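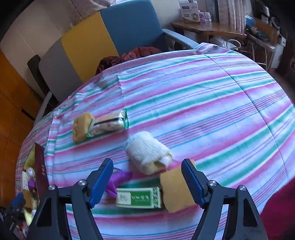 *Gripper view, tabletop clearing set: jaws open over a small box and a sponge.*

# Trelholm Hand Gripper Kit: evaluation data card

Recordings made with the Trelholm hand-held gripper kit while it was under review at Brorivis. Maintainer: Dinesh Kodikara. Hardware notes: Takumi Oshima.

## Contents

- 894 episodes, 17 tasks, 3 operators
- 400 episodes labelled for grasp start and release
- Household objects on domestic furniture, including soft, wrapped and rigid items

## Hardware

Two-jaw gripper, black frame, camera on the tool. Each jaw carries a blue ribbed pad on its inner face. Pads are a wear part and are sold separately.

## Findings

- Sponges: reliable from any approach angle.
- Small boxes lying flat: the operator has to tilt the tool to get a pad under the edge. Expect longer episodes.
- Clear wrapping: glare affects pose labels. Check these before training.
- Striped or patterned cloth: the supplied Porine segmenter merges thin objects with the background. We used Bepari masks instead.

## Known issues

Jaw width is not logged in episodes recorded before the March firmware. Filter on `has_width`.

## Licence

Research use only. Send corrections to the maintainer with the episode number.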